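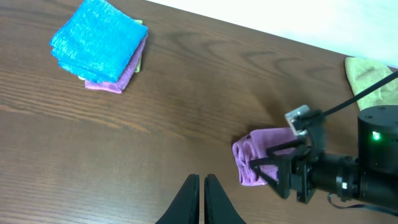
Chapter 7
Comparing Grippers Fairly

Every gripper is excellent in its own brochure. It picks up the maker's chosen block from the maker's chosen spot, and everyone goes home pleased. Hand the same gripper a towel and the mood changes. A towel has no fixed shape and no obvious top, and a corner that was easy to find a moment ago may now be underneath.

For that reason most of this chapter is about cloth. When Kamala Iyer and Olanrewaju Jibrin set out to choose between the Dikivex and Clumari grippers, they began with wooden cubes and learned, after 400 grasps, that both could pick up wooden cubes. They then switched to towels. By December they had logged over 1,000 attempts and a good deal of bad language, which the log sheet had no column for.

Their records raise the questions we shall work through here. Does a grasp count if the fingers bring up two layers when one was wanted? If the cloth is lifted and then slips, is that a failure of the fingers, the arm or the controller? Iyer and Jibrin answered these differently for the first 115 attempts, each without telling the other – a mistake you are warmly invited not to repeat.

Section 7.1 deals with deciding what counts as success before you start. Section 7.2 covers finger shape and grip force, and Section 7.3 the wrist camera, whose view of a fold is often best just before the fingers get in the way of it. Section 7.4 asks how many trials are enough. The usual answer is more than you had planned – and fewer than your supervisor would like.

Before reading on, fold a tea towel using only the finger and thumb of one hand. Keep a note of every attempt, including the ones you would prefer to forget.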